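Search this site Go

Writing Workshop Handout 3: Dialogue in Short Family Stories

A prompt gives the writer a situation and at least two speakers. The assigned prompt has a grandmother, a grandson and a jar of buttons. The draft limit is 605 words. The title does not count toward the limit.

Speaker changes. Start a new paragraph each time the speaker changes. A tag ("said," "asked") is needed only when the reader could lose track. Two speakers can usually go four lines without one.

Action beats. A beat is a short action placed next to speech. It can replace a tag. Do not use a beat and a tag on the same line.

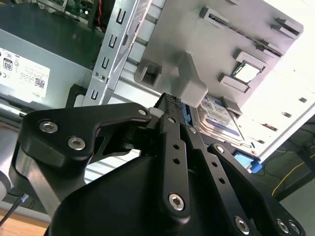

Raghda Hourani objected that young readers lose track sooner than four lines, and that she tags every second line in anything meant to be read aloud. The objection is accepted for read-aloud drafts. For silent reading the four-line rule stands.

Questions. A child's question should want something specific. "Can I keep the blue one?" moves the story. "What are you doing?" usually delays it.
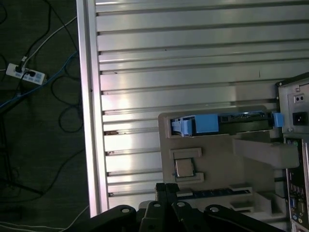

Edness, September

Revised after the first group's drafts. The longest ran to 619 words and was cut by removing greetings. Greetings and goodbyes can be dropped from nearly any exchange. Start at the first line in which one speaker wants something from the other.

Names in speech. People in the same room seldom use each other's names. Allow one use per page, for calling or scolding.

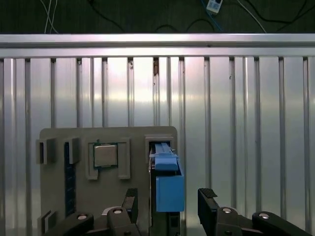 Nicknames follow the same rule. If a nickname needs explaining, explain it in narration, in one sentence, at first use.

Exercise. Write 40 lines of dialogue without tags. Exchange with a partner. The partner marks each line where the speaker is unclear. Add tags at those lines only.

Get new prompts by email. Subscribe

Contact | Copyright Brirkari Writing Workshop | Back to top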